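Gripper Comparison at the Prakham Laboratory Enters Second Stage

The Zindutgate Automation Center has completed the first stage of its comparison of two-finger grippers for light assembly and sorting work. The trials are carried out at the Prakham laboratory with support from the Tiwari equipment fund, and will continue through April.

In the first stage, each gripper was tested on a single arm. Operators recorded 300 pick attempts per gripper on small household and office items, using the same controller settings throughout. The linkage gripper completed 98 percent of its attempts. The earlier parallel-jaw model, tested with its original pads, had difficulty with narrow round objects and was withdrawn from the remaining schedule. 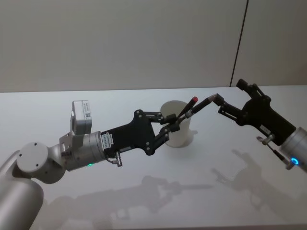
The second stage concerns work with two arms sharing one controller, supplied under the Todell agreement. The principal question is how closely two grippers may operate before the planning software slows or stops one of them. Pens were selected as test objects for their small diameter and their tendency to turn in the fingers. With one held by each gripper just over the rim of a plastic cup, the fingers have very little clearance, and small errors in wrist calibration become important. The wrist camera is also under review, as its mounting bracket adds height to the arm at close range.

A total of 600 two-arm attempts is planned, of which 52 have been recorded to date. Results will be issued to member departments when the series is complete. Departments wishing to propose additional test objects should write to the laboratory office before the end of the month.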